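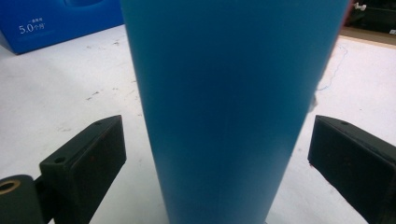 Gearing and tire notes from the October club karting round at Rantala

The kart is a two-year-old Patilier chassis with a sealed four-stroke, the same package most of the regional field runs. I arrived with the gearing I use at Dovine and it was wrong by lunchtime. Rantala has a longer back straight but a much slower exit onto it, so the engine spends a lot of time low in the rev range before it gets anywhere useful.

I started on an 18-tooth front and a 64 rear. Top speed through the trap was 104 km/h, which looked fine on paper. The lap time did not. The data showed the kart bogging out of the last hairpin and only catching up to the others near the braking point. Going up two teeth at the back cost a little at the end of the straight and gained more than that in the first half of it. I left it there for the rest of the day.

Tire pressures

Cold pressures were set at 8:30 in the morning, in the shade, all four at the same number. By the second session the right rear was coming up faster than the others, which is normal for a clockwise layout full of left-hand corners that aren't really corners and right-hand ones that are. Wait -- I had that backward in my notebook and had to check the track map. Rantala runs clockwise, the load is on the left side, and it was the left rear. I dropped it slightly and the slide in the middle of turn six went away.

The Zondance tires are harder than last season's. They need three laps before they do anything, and in a ten-lap heat this matters. Scrubbing a set beforehand helps with the first lap but I could find no difference after that.
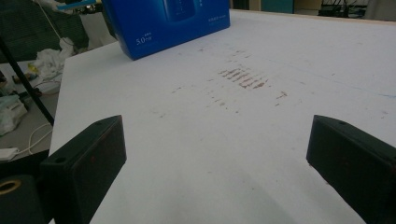

Firdevs Ekinci thinks I am wrong about scrubbing. By her account the gain is in how the tire holds on over the last three laps, and a single heat in cool weather will never show it. She ran a scrubbed set in the final and a fresh set in the heat before it, and her lap times fell off less in the final. Different fuel load, different traffic, so I am not convinced, but I will try it the same way next time.

Seat position

I moved the seat back by one hole in the spring and have been chasing understeer ever since. Saimi Räsänen lent me his scales after the heats. With me in it, the kart had less weight on the front than the Patilier setup sheet asks for. I have moved the seat forward again and put the lead back under my knees. The sheet also calls for a softer rear axle in low grip, and I don't own one yet.

Result: ninth in the heat, seventh in the final. The chain needs replacing before the next round and the left brake pad is close to its limit.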